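I run a small packing studio in Fludville and I'm after a few extra pairs of hands for December. If you like making parcels up neatly, and you don't mind being on your feet with the radio going, please read on!

We make up gift boxes for people who sell things they've made themselves (soap, candles, little prints, a great deal of fudge at this time of year). They send us the bits, we wrap them and box them, and off they go. Most of the year it's me and Severino Villanueva, who has been here longer than I have and folds tissue paper faster than anyone I've met. In December it gets silly, and two of us can't keep up.

**What you'd be doing**

Mostly wrapping, boxing and labelling at a table. There's a card for each order, you pick what's on it, check it, wrap it and slide it along. On a good day we get 200 boxes out, and on a fudge day rather fewer. You'd also help keep the tables clear between batches, and I'm fussier about that than anything else. White tissue shows up every crumb and hair, so we wipe down before a new order comes out, every single time. You'll get used to me going on about it.
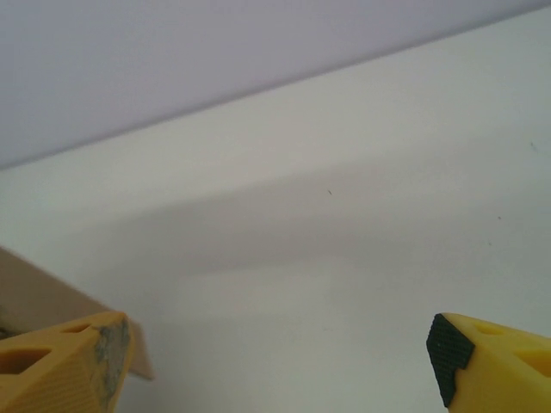
*A white work surface with nearly nothing on it, bar two tiny dark specks and a faint smudge. I'd still want that wiped up!*

**Hours and pay**

Shifts start at 8 in the morning and there's a proper lunch, sitting down. I need people for any mix of weekdays, and I'm looking for seven of you altogether so that everybody can have a life as well. There's one Sunday shift, for the big Ostik order, and it's paid at a higher rate. Tell me if you can't do that one, it won't count against you.

I pay weekly. Rates are on the sheet I'll send when you get in touch, along with the bus times, because the stop on Aranda Road is much handier than the one the map gives you.

**Who I'm looking for**

You don't need to have done this before. One of our best packers last winter came from a garden centre and had never tied a ribbon in her life. I'd like people who turn up when they've said they will and who'll tell me when a label looks wrong, even if it's a label I've printed. Steady beats fast, at least for the first week. If you need to sit down to work, say so and we'll set you up at the lower table.

Long hair tied back, please, and leave the fluffy jumpers at home (see above re crumbs and hair). Aprons are provided.

**How to apply**

Drop a note through the door at Zerovdale Packing, or ring the studio and ask for Severino if I'm out. No CV needed. A few lines about yourself will do, plus the days you're free and whether you're all right with cinnamon, as the whole place smells of it until the new year.

I'll ring everyone back, and we'll have you in for an hour's paid try-out before either of us decides anything.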